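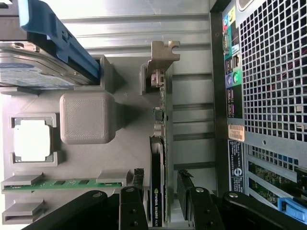

An NVIDIA Quadro K420 graphics card inside an opened desktop computer.

Vevley tells token buyers to ask for the dull paperwork first

Marevgate, June. Vevley, which reviews the terms of public token sales for small investors, today published its reading of 20 sale documents issued by blockchain start-ups. It does not recommend any of them. In seven cases the review team could not work out what a buyer would own once the sale closed.

The review covers projects that promise rented computing power, shared storage, ticketing and, in one case, a loyalty scheme for car washes. Most describe their token as the key to a future network. Few say when that network must be running, or what happens to the money if it never is.

"We read a great many pages about changing the world and very few about refunds," said Iwona Kalinowski, head of reviews at Vevley. "If a firm wants your money before it has a product, it should at least be able to tell you who holds that money and who can spend it. Several of these couldn't."

Vevley marked each document against 10 plain questions. They include whether the founders' own tokens are locked, whether the company behind the sale is registered anywhere, whether the code has been checked by an outside party, and whether that party was paid in the same tokens. The last of these caused the most trouble. Where an outside check was mentioned, the review team often could not find the report itself, only a badge on the website.

The longest section deals with Murakami, a project based in Carkodville that plans to pay home computer owners for spare processing time. Its sale document says 2,983 people have joined a waiting list. Vevley asked how many of those had agreed to supply a machine and was sent a link to the waiting list.

"A waiting list costs nothing to join," said Szymon Walczak, who led the work on computing projects. "The document treats it as proof of supply, then sets a price for the token as if the supply were already there. I would want to see one paying customer."

Murakami's co-founder, Kyu-ri Gil, was shown the section before publication and supplied a response, printed in full in the review. It reads: "We are at an early stage and have said so. The terms will be updated before the main sale opens." Vevley has seen no updated terms so far.

The review also looks at the discounts offered to early buyers. Yuk-lan Kan, who wrote that chapter, found that the steepest were often given in private rounds whose size was left out of the public document. "Somebody is getting in cheaper than you, and you aren't told how many of them there are," she said. "That alone would put me off."

Vevley accepts no payment or tokens from the projects it reviews. The review is free to read on its website, along with the full list of questions. Projects that wish to correct a point of fact may do so in writing, and replies will be published beside the original entry.

Press contact: Leszek Sadowski, Vevley press desk, Marevgate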